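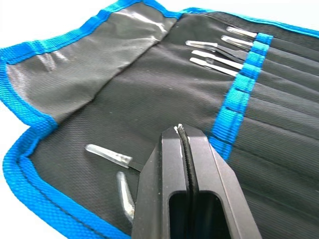
Tool roll at station 2, wrist camera, with five tools under the elastic and two loose on the cloth.

Ticket: Open day demo, tool roll task stops before folding
Site: Nanholm, visitor hall
Opened by: Romain Fleury
Opened: 29 March 2023
Priority: High (visitors in the hall until closing)
Status: Closed, one follow-up

Problem
The demo has two parts. First the arm puts the tools back in their pockets, then both arms fold the roll and close it. With the first group of visitors the program stopped after part one and gave the message "grasp not confirmed". The same message came with the second group. I restarted the controller between the groups and it made no difference.

What I checked
Gripper opens and closes normally from the panel.
Force limit was 40, same value as in the Zusbridge rehearsal.
Lighting: the blinds behind station 2 were open. I closed them. Same message.
Camera calibration: passed, no warning.

I have attached the log of both runs. Please tell me if I should change the force limit, I do not want to do it alone in front of the public.

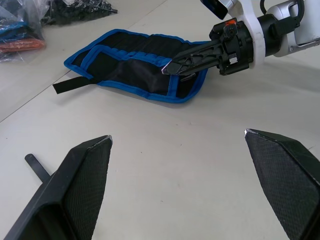 Thibault Besnard

Hello Romain, thank you for the clear log. Please leave the force limit at 40. The message comes from the finger width check. In the Mollah settings file the minimum width is 12 mm, and this was chosen for the old roll, with thick padding. The fabric of the new one is much thinner, so the fingers close further than the check allows and the program believes it has missed the edge.

Please do this:
1. Stop the program and move both arms to the home position.
2. Open the Mollah file and set the minimum width to 10 for a first try.
3. Run only part two, at 30 per cent speed, with the visitors behind the line.
4. If the message comes again, send me the new log before you go lower.

Romain Fleury
Done. With 10 the fold worked for the third group, and also for the school class from Brasus. One child asked to see it again so we ran it twice. I put the speed back to normal after lunch.

Follow-up: the September open day will use the same roll. Thibault to save the new width in the main settings file.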